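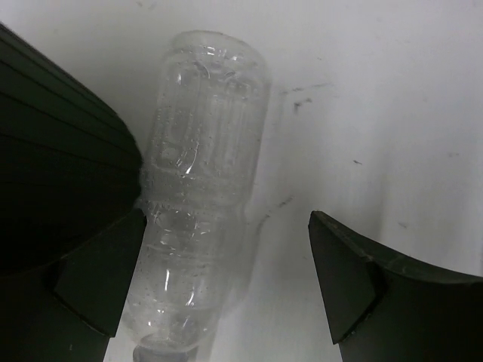 Bottle drive update, quick one because the van goes out at four and I still have the crates to label. We hit 632 bottles at the Altgate drop-off this month, which beats last December by a lot (478 then, and half of those came in one weekend). Thank you!! Big thank you to the folks on the Skallau side who finally got their own bin and filled it twice. Now the nagging part. Drops inside. An empty clear water bottle with little specks of water still all over the inside is fine, really, we take those every day. What we can't take is the one with two inches of old soda in the bottom. Tip it out, shake it over the sink, done. No need to rinse plain water bottles. Juice, milk, sports drinks, yes please rinse.

Caps. Got asked about this again at the door. Caps ON. I know the old flyer said off. The old flyer is wrong and there's still one taped up by the Valtau entrance, if you walk past it please rip it down. Loose caps fall through the slats and end up in the bottom of the van and then somebody has to crawl in there. So cap on, twisted shut.

Squashing. Please don't, or not yet anyway. The return machine at Fekete reads the shape and kicks back anything flat, and last run we had a whole bag come back out at us one at a time. If yours is already crushed put it in the gray tub to the left of the door, that goes with regular recycling and doesn't earn us anything but at least it's not trash. A small dent is okay.

Labels. Leave them on if they're on. If the label fell off, drop it in with the others and we'll sort it, some go through and some don't.

Bags vs. crates. Clear bags only, tied loose. Black bags get opened and checked which takes forever. We have a roll of clear ones on the shelf under the notice board, take two or three home, don't take the roll (someone took the roll). Crates stack five high and no more, they came down on the weekend and it was loud.

Glass. No glass. There was glass again. The glass container is across the lot behind the bike racks, same as always.

What the money does. So far it paid for the new hose, the soil for the front beds and 2 of the benches. Next up is the shade sail for the sandbox corner, we are 60 dollars short so one more good month ought to do it. If we go over, the rest rolls into paint for the fence, color to be voted on, the sheet is by the mailboxes. Green is winning right now. If you hate green go vote.

Hours. Door is open 8 to 11 in the morning and again 4 to 6. Outside those times please don't leave bags on the step, the wind gets them and we spent a good chunk of last week picking bottles out of the hedge at Valtau. If you can't make the hours leave a note in the box and we'll come by with the cart, ground floor and elevator buildings only for now, sorry, the cart has a bad wheel.

Also we need one more pair of hands for the Fekete run. You feed bottles in, bottom end first, for maybe an hour, and there's coffee after. Gloves provided, they're a bit big. Sign up on the clipboard or just show up at the van, it's teh white one with the ladder on top.

Pickup routes for Skallau change next month, new list goes in the next newsletter.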